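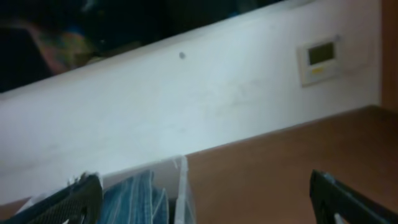

The Cekby folding cell is a small robot workstation used for sorting and folding clothes, known chiefly through the long-running installation at Pralasham. It consists of one arm, a two-fingered gripper with a small camera at the wrist, a wooden work surface set against a wall, and a clear plastic bin from which garments are taken. Visitors are often surprised by how homely it all looks, and a good deal of its charm — and a good deal of its upkeep — comes from that plainness.

Setting up

The arm is bolted down first and left overnight before anything is measured. The bin is then placed within easy reach, close to the wall, and the arm is guided by hand to each of its 7 resting positions, which the Durrani controller stores under short names. Denim is the customary cloth for a first trial, as it is heavy, holds its folds well and has seams thick enough for the fingers to find. Early handbooks suggested tea towels, but these slid about so much that the advice was quietly dropped.
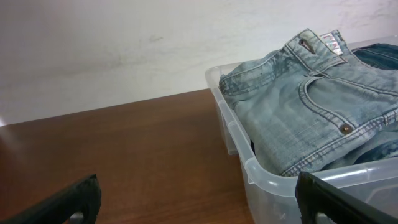
Does the camera need setting up again after the fingers are changed?
Only if the wrist bracket has been loosened; a change of fingers alone calls for a short grip test and nothing more.

Care and repair

Lint is the great enemy of the cell. It gathers in the finger joints and over the lens, and is brushed away every Saturday with a soft, dry paintbrush. The finger pads are replaced after 2,000 grips, though the Pralasham cell once ran a set to 1,710 before they began to let go of waistbands, and its keepers have been rather more watchful ever since.

The commonest fault is a gripper that closes unevenly. This is nearly always a slack drive belt, sold by Bullex as part 429, and it can be swapped with the arm parked and the power off. The old belt should be kept until the new one has been run in, as its wear marks show which finger was dragging.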